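**Product review: Stillier fleece blanket, queen size**
Residential Furnishings Bulletin, November 25, 2020

The Stillier is a polyester fleece blanket intended for use as a top layer in cooler months. It was assessed for this bulletin as a candidate for student residences and short-stay accommodation, where bedding is laundered often and replaced on a fixed cycle. The blanket was purchased at the regular retail price of $70. No sample was supplied by the manufacturer, and the distributor was not informed of the review.

## Method

The blanket was in nightly use for 14 weeks in a bedroom held at a constant overnight temperature. It was washed weekly in cold water on a gentle cycle and dried on low heat. The Pinder fleece, which has been on the approved list since the previous tender, was used and laundered on the same schedule for comparison.

## Warmth and weight

The label gives a weight of 900 grams, and our scale agreed. At that weight the Stillier is light for its size. Used over a sheet alone it was adequate until the middle of autumn. After that a duvet was required, and the blanket performed well above it without slipping toward the floor overnight. The Pinder is the heavier product and remains the better choice for rooms on exterior walls or above unheated garages.

Static was noticeable after machine drying, particularly once the furnace was in regular operation. Line drying reduced it considerably.

## Laundering

Colour retention was very good. The dyes did not bleed onto a white test cloth in the first wash, and no fading could be detected at the end of the period. Pilling appeared after the fifth wash along the edge nearest the sleeper's face and did not spread much further. The hem stitching held, although one corner required trimming where a thread had worked free.

Shrinkage in length was 2 per cent, which is within the tolerance set out in the purchasing guidelines. The care label is sewn into a side seam and was still legible at the last wash. Labels on the Pinder had faded by the same stage.

## Appearance

The range is sold in several plain colours and in one print, and the print was selected for this review. Patterned fleece tends to conceal lint and minor marks, a practical advantage in shared accommodation. Blue leaf sprays on a cream ground, with a brown patterned band, will suit most neutral rooms, and plain white pillowcases sit comfortably beside it. 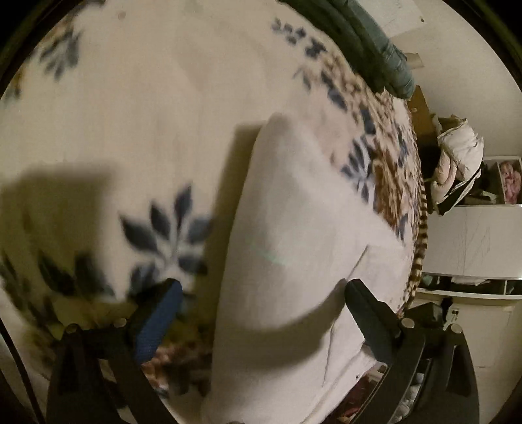
*Ivberg Herrero*

## Packaging and supply

The blanket arrives folded in a zippered bag that may be kept for summer storage. The cardboard insert is recyclable through most municipal programs. Delivery to our loading dock was prompt, but the distributor was unable to confirm quantities of the print beyond December. Buyers who require matching sets should place the full order at one time.

## Assessment

The Stillier is recommended for interior rooms and for guest use. It is not recommended as the sole winter cover. A twin size is listed in the catalogue at a lower price and has not been tested.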